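Intro to Product Economics, Unit 4
Why the cheap one wins (until it doesn't)
Notes: Feng-yi Liu

Last time we ended on the Brotbridge case, and a few of you asked why the firm kept 1,058 products in its catalog when 30 of them paid the rent. Good question. The firm never asked it.

Hand tools are a useful place to start. Buyers replace them rarely, lose them often, and remember the color better than the maker.
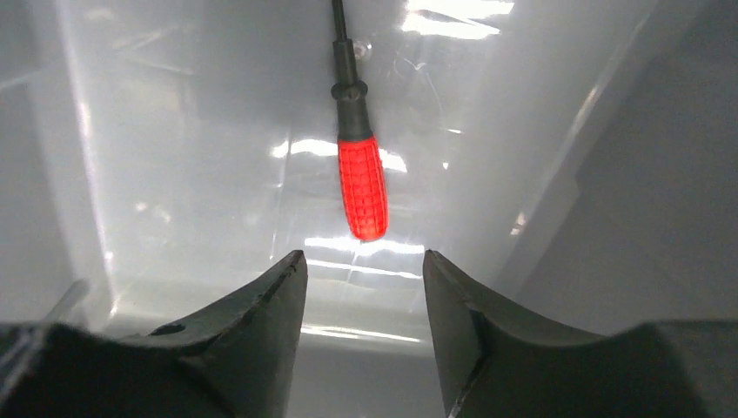

Fig. 4.1. Screwdriver with a red-orange ridged grip.

Price is what the shopper sees at the shelf. Cost per year of use is what we see in this course, mostly because we have the spreadsheet and the shopper has a child pulling at one arm.

Tirkico sold its basic line at a loss for two years and called this "building the base." Rutherford did the same and called it a mistake. Read both reports and compare the wording - the numbers are close to identical.
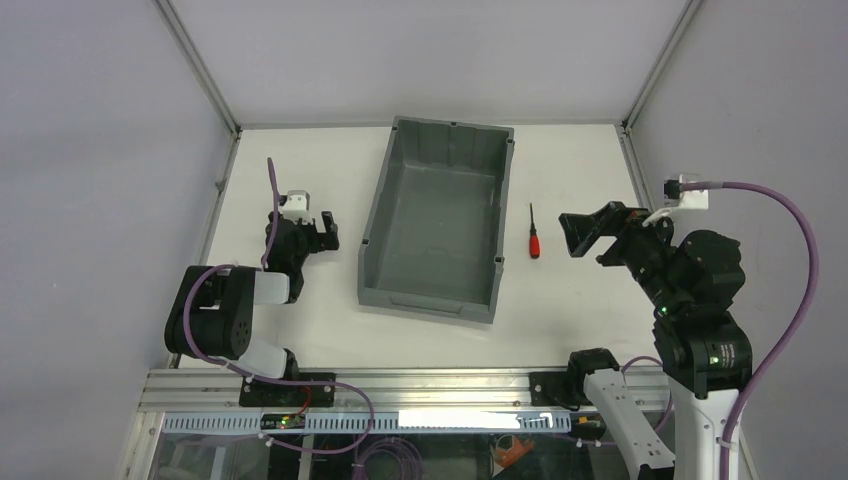

The third firm, Fultach, cut its range from 700 items to 151 and lost fewer customers than its own sales team had predicted, loudly, in writing. Keep this in mind when we get to forecasting.

Terms to know: loss leader, switching cost, long tail, sunk cost. The last one also applies to the textbook, which you have already bought.

Reading for next time: chapter 6, skip the box on yachts.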